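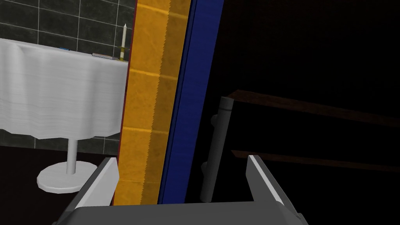 로봇에게 집안일을 맡겨도 될 때가 왔을까?
빨래 한 바구니쯤은 맡겨 볼 만하지만, 옆에서 지켜볼 사람의 오후 시간까지 계산에 넣어야 한다.

가정용 로봇 소프트웨어를 만드는 프릴티르게이트(Priltirgate)가 6월 시뮬레이션 시험 결과를 내놓았다. 가상의 집 안에서 집게손 하나 달린 로봇에게 문 열기, 물건 옮기기, 가전 버튼 누르기 같은 일을 시킨 기록이다. 시도는 모두 600회, 사람이 끼어들지 않고 끝까지 마친 것은 143회였다. 회사 보도자료의 제목은 '가사 노동의 새벽이 밝았다'였는데, 성적만 보면 새벽치고도 꽤 이른 시각이다.

시험을 총괄한 첸시 판(Chenxi Fan) 연구원은 보도자료보다 말수가 적었다. "문이 제일 어렵습니다. 사람은 손잡이를 잡고 당기면서 몸을 뒤로 빼는데, 로봇은 당기기는 하고 몸은 그대로 둡니다. 그러고는 문이 왜 안 열리는지 한참 생각합니다." 기록에 따르면 이 생각은 최대 13분까지 이어졌다. 연구진은 그 뒤로 제한 시간을 두었다고 한다.

가상 공간에서 시험하는 이유는 뻔하다. 접시를 깨도 치울 것이 없고, 벽을 들이받아도 집주인이 전화하지 않는다. 같은 방을 하룻밤에 100번 다시 차릴 수도 있다. 다만 가상의 수건은 실제 수건보다 얌전하다. 판 연구원도 천으로 된 물건은 이번 성적에서 아예 뺐다고 인정했다. 그러니까 빨래 개기는 아직 사람의 몫이다. 양말 짝 맞추기는 계획서에 이름만 올라 있다. 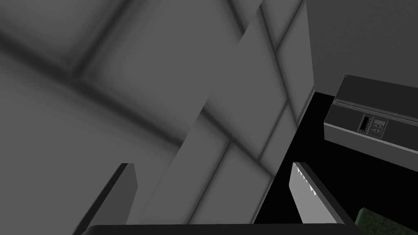
버튼 누르기는 사정이 조금 나았다. 버튼의 위치를 미리 알려 주면 대체로 맞는 곳까지 갔고, 알려 주지 않으면 옆의 것을 눌렀다. 시험을 참관한 세탁업체 두롤리(Durorley)의 제닐린 아그바야니(Jennylyn Agbayani) 운영팀장은 "우리 신입도 첫날에는 그랬다"며 너그러운 평을 남겼다. 신입은 둘째 날 나아졌느냐는 물음에는 "첫날 점심 먹고 나아졌다"고 답했다.

두롤리는 지난봄 매장 한 곳에서 다른 회사의 로봇 팔을 들여 옷걸이 옮기는 일을 시켜 본 적이 있다. 로봇은 옷걸이를 정확하게 집었고, 정확하게 같은 자리에 도로 걸었다. 매장을 맡은 로날도 나바로(Ronaldo Navarro) 점장은 손님들이 무척 좋아했다고 전했다. 특히 아이들이 좋아해서, 구경하는 줄이 옷 찾는 줄보다 길었다. 로봇 팔은 한 달 뒤 계약이 끝나 돌아갔고, 그 자리에는 지금 우산꽂이가 있다.

매장 일이 집안일보다 쉬울 것이라는 기대도 있다. 선반 높이가 일정하고 물건마다 자리가 정해져 있기 때문이다. 유통 자동화 자문을 하는 테오도로 우말리(Teodoro Umali) 씨의 생각은 다르다. "폐점 후라면 맞는 말입니다. 영업시간에는 손님이 참치캔을 기저귀 칸에 두고 갑니다. 그걸 제자리에 돌려놓는 직원이 실은 가장 고급 기술을 쓰고 있는 겁니다." 그는 이 말을 직원 급여를 정하는 자리에서도 해 봤지만 반응은 조용했다고 덧붙였다.

프릴티르게이트는 다음 단계로 리브홀름(Rivholm)의 시범 주택에 실물 로봇을 들일 계획이다. 첫 과제는 설거지가 끝난 컵을 찬장에 넣는 일로, 컵은 플라스틱만 쓴다. 시범 주택 관리를 맡은 밀렌 바레도(Mylene Barredo) 씨에게 기대하는 바를 물었다. "화장실 청소요." 과제 목록에 화장실 청소는 없다고 알려 주자 그는 목록을 다시 한번 확인해 달라고 했다. 회사 측은 해당 항목의 추가 여부를 검토 중이며, 실물 시험의 시작 날짜는 정해지는 대로 알리겠다고 밝혔다.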